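Renting a Practice Room for Robots

Last spring our shop signed up for a trial of Studik, the simulated training bench sold by Cruickshank. The trial ran 15 weeks. I was the person who had to write the memo at the end saying whether we should pay for a full license, and the memo had to fit on one page. This is the longer version, with my opinions left in.

Some background first. We do light assembly and packing for other companies, mostly small goods that come in mixed and have to go out sorted. We own one two-arm station and would like to own a second. The hard part of running a station like that has always been teaching it. Every time a customer changes a part, someone has to stand at the controls and work through the new motion until it is good enough to run. While that goes on, the station isn't packing anything.

Studik is meant to take that work off the real machine. You get a virtual station with two arms and a table, you put objects on the table, and you drive the arms from a regular desktop computer. The service records what you do and turns it into a task file. You can then train from the file on their servers, or export it and do the training yourself. There are three plans. We had the middle one, which allows two operators at once and comes with a library of 100 stock objects.

My view is that Studik is a good product that is being sold for the wrong reason. The sales pages talk about replacing time on the real machine. I don't think it does that, and I don't think shops our size should buy it on that promise. What it does well is let people make mistakes cheaply and early, and that alone is worth paying for, at the right price.

Start with the operators. Annag Dunbar has run our real station since we bought it. She was the first to try the virtual one, and she disliked it for most of a week. The arms answered the controls slightly faster than she was used to, and there was no sound. She hadn't known how much she listened to the motors until they were gone. By the second week she had adjusted the response setting, which is buried three menus down, and after that she stopped complaining and started building things.

What she built were layouts. On the real station, moving the fixtures means bolts and a level and most of a morning. On the virtual one she could try a tray on the right side, run a pick, move it closer, and run it again. She tried 22 layouts for one customer job before she settled on one, and the one she picked was a layout I would have thrown out on paper. We would never have given her the machine time to try that many.

The starter tables that come with the product are a mixed bag. Some are close to bare. Others are dressed with odds and ends so the arms have to deal with things that aren't part of the job, and those were the ones we used most.

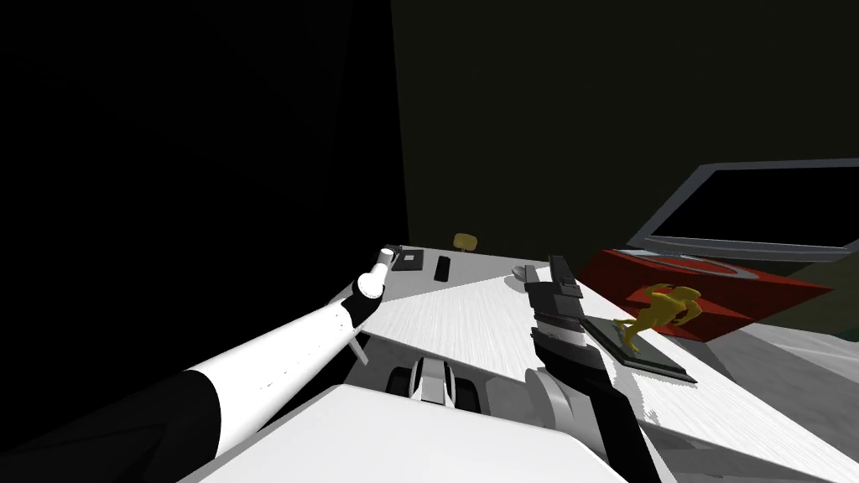 One of the cluttered tables in the simulator, with both arms over the white top and the yellow figurine on its dark gray tray at right.

I will say a word for that figurine. It has long limbs and a crouch, and it is a miserable shape to grip. A box has flat sides and forgives you. With the figurine you have to choose where to take hold, and if you choose badly you find out when you lift. Several of our customers send us molded pieces that are just as awkward. I got more useful practice from it than from all the stock cartons in the library.

The lighting is less impressive. Most of the starter rooms are dark behind the table, and the surfaces look cleaner than anything in our building. Our own table is scratched and has tape residue on it, and the overhead lights put glare on everything shiny. You can change the light in Studik, and you can load your own surface textures, but both take work. If you train on their clean table and then go straight to your dirty one, expect trouble. We did, and we had trouble.

That brings me to the promise on the sales page. We took one full task, picking a small part from a tray and setting it in a pouch, and trained it only in Studik. Then we ran it on the real station. It completed 71 percent of its tries. For a machine that had never touched the part, I thought that was respectable. For a packing line, it is useless. Annag then spent two days on the real station adding examples by hand, and the number came up to where we could use it. Two days is less than she would have needed starting cold. It is still two days, and the sales page does not mention them.

The failures were not spread evenly, either. Rigid parts carried over well. Anything soft or slick carried over badly. The pouch was the worst of it. In the simulator it held its shape and waited politely to be filled. Our real pouches stick shut, lean over, and slide. Cruickshank's support desk told us that better soft materials are planned. They may well be, but I was asked to review the version we had.

I should be fair about support, which was better than I am used to. Questions sent in the morning were usually answered by the afternoon, by people who had clearly used the product. When an export failed on a Wednesday, they had us running again before the shift ended. The written manual is weaker. It explains every button and very few jobs. I would trade half of it for four or five complete examples from start to finish.

The other product we looked at was Gratadley, which works differently. They send you a leader rig, a pair of hand-guided arms that you move yourself while the real station follows along. It is quick to learn and the data is as real as it gets. It also ties up the real station for every minute of teaching, and that was the problem we set out to solve. Shops with a spare station should look at it seriously. We don't have one.

Shona Mowat, who runs the floor at Lalby and sends us some of her overflow, took the opposite view from mine. She thinks simulators are a stall. Her argument is that a shop will spend weeks polishing a virtual job because it feels like progress and nothing gets broken, when the same people could have been learning on the actual part. I have seen a little of what she means. There was a stretch in the trial when we were adjusting textures on a job the customer had already canceled. A manager has to put a limit on it. We set ours at four working days per job, after which the task goes to the real station whether it is ready or not.

Where I disagree with her is on new operators. We put two people on Studik who had never run a robot of any kind. They crashed the arms into the table and into each other, dropped things, and reset and went again. On our real station each of those crashes would have meant an inspection at the least. When the two of them moved over to the real machine they were slow but safe, and Annag did not have to keep one hand on the stop button. Shona lost a wrist joint to a trainee last year and waited a month for the part. I brought this up, and she changed the subject to freight rates.

Then there is price. The plans are billed by the seat and by training hours, and the training hours are where the money goes. We went over our allowance twice, both times by leaving a job running overnight that should have been stopped at dinner. There is an alert you can set for this. It is off by default, and I think it should be on. A small shop can be hurt by a bill like that, and a vendor that wants small shops as customers ought to know it.

I would also like to see a plan without the server training at all. We could do our own training more slowly on a machine we already have. What we want from Studik is the table, the arms, the object library and the recorder. At present you can't buy those alone, and you end up paying for the big feature to get the useful ones.

My memo recommended one seat on the lowest plan for a year, used for layouts and for new operators, with real teaching still done on the real station. The owners agreed to six months. The first job going through it is a set of molded clips in four sizes, and Annag has asked for the afternoons.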